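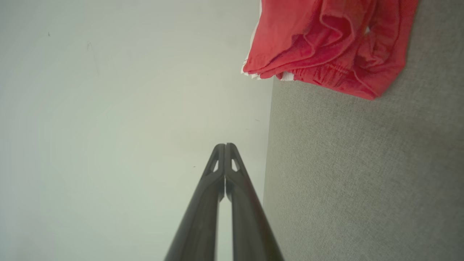

Halyna Chornovol

I have folded laundry for most of my adult life and only recently read a results section on it. The method came out of the Lysenko study, where a policy learned to fold shorts from people steering the arms by hand. What I took home is a handful of tips, tested on my own pile.

Find the waistband first. In the trials, runs that started with a grip on the waistband finished in a neat fold far more often than runs that started wherever the cloth happened to be nearest. I had been a nearest-cloth person for decades.

Don't shake. Shaking feels productive – it mostly moves the problem to the other leg. The study's folders laid the garment down and pulled it flat from two points, slowly, and so do I now, when no one is waiting for the bathroom.

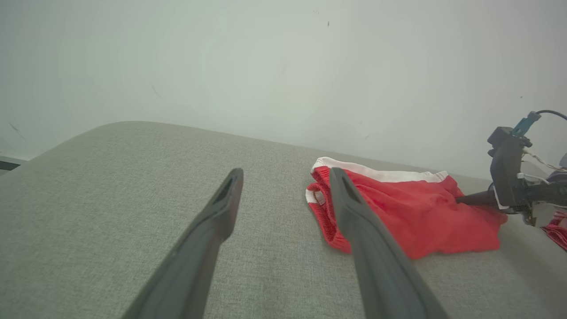
Waistbands are also where the method fell down. Of 217 attempts, 25 ended with a fold the graders refused to call a fold, and Tymofii Romaniuk, who did the grading, has stricter views on shorts than my mother had. Red shorts with a white elastic waistband, bunched up on gray upholstery, make good practice, as the band stands out from the rest. Black shorts with a black band are for people with better lamps than mine.

Work on something with a bit of grip. A padded seat or a towel holds cloth in place; my kitchen counter sends it gliding toward the toaster.

Stop at 4 moves. After that the study's scores went down, and my own shorts come out looking like a dinner napkin at a cheap wedding. Socks were not tested. I still have a drawer for those, and it still doesn't close.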